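Print this thread | E-mail this thread to a friend

Arm in the basement, kitchen in the simulator

hirex_tom
The real arm is bolted to my bench in the basement and I don't trust it near anything breakable yet. So for now I'm practicing in a simulated kitchen - pick up the cup, put it on the scale. I've done 328 runs since December and the release is still my worst part. One side view and one tilted view from the gripper:

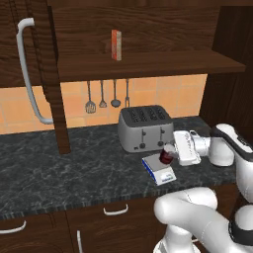
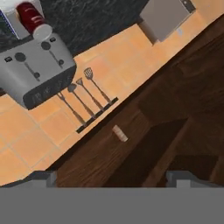
The controller is a Brollon board I got used, with 23 pages of manual and no index. It runs the same code on the bench and in the sim. My question is how slow the last inch should be. I drop to a tenth of full speed and it takes forever.

Nakpan
A tenth is too slow. I run a quarter and let the fingers open before the arm stops moving.

tsriwong
I'd keep it slow. Opening while you're still moving is how I lost two mugs at the Vasanbridge shop. The sim will let you get away with it. The bench won't.

Nakpan
You lost mugs from a loose wrist bolt, you posted about it.

tsriwong
One of them, yes. The other was speed.

hirex_tom
I'll try a quarter but with a full stop before release, and do 504 runs at each setting so it's a fair test. Nearly 2,000 would be better but I need the computer for work.

tsriwong
Log the wrist angle too. Mine drifted and I blamed the fingers for weeks.

Back to top | Contact: Tassanee Sriwong, forum admin | Copyright 2020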